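그리퍼 비교 작업 갤러리

Uvgate 작업실에서 9월에 진행한 손잡이형 그리퍼 비교 작업을 정리한 페이지입니다. 손가락 패드는 Zundton과 Amadi 두 종류를 썼고, 과제마다 30회씩 반복했습니다. 진행은 마복남, 기록은 Ebuka Eze가 맡았습니다.

비닐 과제는 얇고 잘 구겨지는 재료를 집었다 놓는 동작을 봅니다. 딱딱한 블록에서는 두 패드의 차이가 거의 없어서 화요일부터 이 과제를 추가했습니다. 한 번에 주어지는 시간은 16초입니다.
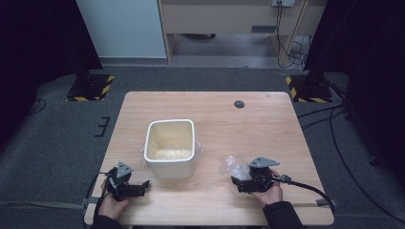

비닐 과제. 오른쪽 그리퍼가 구겨진 투명 비닐을 물고 있고, 왼쪽 그리퍼는 흰색 플라스틱 용기 쪽을 향해 있다.

Zundton 패드는 끝이 얇아 비닐 한 겹도 잘 집지만 놓을 때 가끔 달라붙습니다. Amadi 패드는 놓는 동작이 깔끔한 대신 집는 위치를 더 정확히 맞춰야 합니다. 양손을 함께 쓸 때는 케이블 길이도 영향을 줍니다. 팔을 안쪽으로 돌리면 당기는 느낌이 있어 다음 작업에서는 50cm 더 긴 것으로 바꿉니다.

전체 기록은 약 300건이며 Cora 폴더에 과제별로 나누어 두었습니다. 패드 치수와 나사 규격은 Gorazd Jurić에게 문의해 주세요.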